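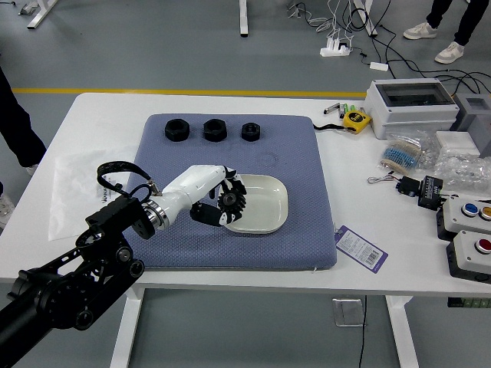 *4 min read*

**Jarkstead to Nokov by local bus and slow train: second report to the Després Travel Fund**

2023-04-09

Dear Rebecca,

We did the whole route! When I last wrote we had only got as far as the Jorel valley and I was fretting about the mountain section, so it's lovely to be able to tell you that Ermanno and I went end to end in February, in proper winter, on nothing faster than a stopping train. It took us 19 days, two more than planned, both of them spent in the same guesthouse above Jorel waiting for the pass road to be cleared. I can't say I minded. The landlady taught us a card game with rules that changed whenever she was losing, and Ermanno wrote up the whole of the valley chapter at her kitchen table.

**The route**

The guide now has 12 stages. We had meant to have a couple more, but the two short ones outside Jarkstead were really one nice day with a lunch stop in the middle, and the one along the reservoir depends on a bus that only runs in school term. I've put the reservoir in as a side trip with a clear warning about holidays.

The stage I'm most excited about is the one over the pass. On the map it looks like a dull transfer day. In fact the bus climbs through beech woods for nearly an hour, stops at a chapel so the driver can have a cigarette, then comes out above the clouds (we had cloud all the way up and then sun, just like that) and goes down the far side in a series of bends that I'd recommend taking on an empty stomach. Sit on the left.

Nokov was smaller than either of us expected and much friendlier. Ovidiu Grecu met us off the train and walked us round the old bathhouse, the market hall and the three places to stay. One of them is shut until May. The other two are in the guide, with prices, and both are happy to take bookings by phone in English if you speak slowly.

**Writing and maps**

Nine stages are written and have been read by Kyriaki Ververidis, whose notes are thorough and sometimes alarming. She caught a connection at Jorel that gave readers four minutes to cross the river with their luggage. I've rewritten that stage around the later train, and it's better for it, with time for the bakery by the bridge.

The last three stages are in draft. Maps for the first half are finished. The mountain maps are slower going as several of the bus stops aren't marked on anything we can find, and a few aren't marked on the road either. Ovidiu is checking four of them for us next time he drives over.

**Money**

We've spent 2,285 euros of the grant so far. Most of it went on beds. Fares were wonderfully cheap, even with the extra days, and I've kept every ticket. The one thing over budget is mobile data, where I picked the wrong package and then picked another wrong one. I'd like to move up to 200 euros from printing to cover that and a second, short visit to the Jarkstead end, where the summer timetable changes two of our connections. Could you let me know if that needs a form?

**What's next**

- Finish stages ten to twelve and send them to Kyriaki
- Go back to Jarkstead once the summer timetable is out
- Mountain maps, when we have the stops from Ovidiu
- Choose photographs (Ermanno has far too many of goats)
- Send you a full proof to read on a train, if you can manage it

The ticket scans and the spending sheet are in the shared folder, along with the valley chapter if you fancy reading it early. Do ring if anything in the sheet looks odd, I'm at my desk most mornings.

With warm wishes and many thanks to everyone at the Fund,

Ginevra Tedesco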